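Kitchen counter (household)

Print this article
E-mail this article

A kitchen counter is the flat work surface where a home cook does nearly everything - chopping, pouring, making toast, piling up the mail. I've written these entries for years and I still love this one! 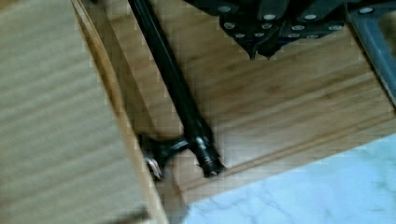 Mine is 20 years old, and I'd keep it another 20 if it let me.
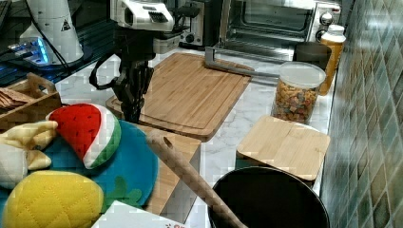

Bamboo cutting board with a juice groove.

Toasters usually end up side by side near the back (crumbs and all), with jars along the wall.

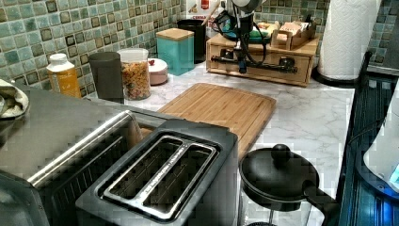
My friend Mbali Kruger swears by lidded jars for cereal, and I'm coming around.
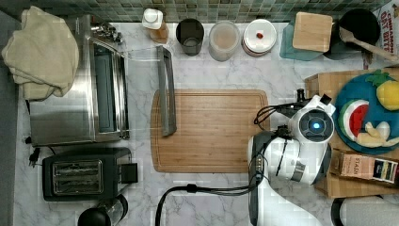
Counter with toaster oven, cutting board and fruit-print plate.

See also: Backsplash; Bread box.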